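Hinidwood opens its doors to show robots handling bread

Sun 15 May — Hinidwood invited customers, neighbors and students to its workshop in Brolta for an open day on robot handling of soft food. The event had 69 visitors and lasted 3 hours.

The main demonstration was prepared together with the bakery MacBrayne. The task is simple for a person, but it is difficult for a machine: to hold a bread roll firmly enough, and not to damage the crust.

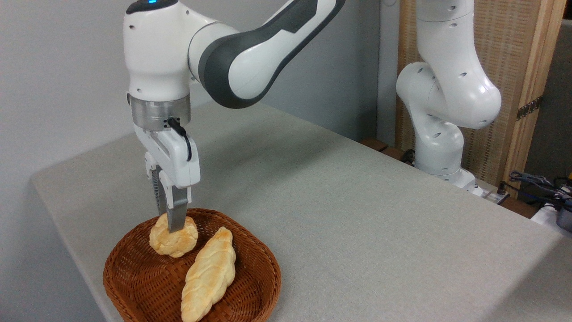 FOOD HANDLING

A round roll is held between the two fingers of the gripper, over a woven basket with a braided loaf. The finger presses a little into the soft top, and this pressure is what the Drudo control software is made to limit. Visitors could ask the engineers about the settings and choose the next bread for the test.

"Every bread has a different shape, so we can not use one fixed program," said the Hinidwood project team. "We were glad for so many practical questions — especially from the bakers."

The next open day is planned for June. Places are limited to 19 persons for each group, and registration is possible at the Hinidwood office.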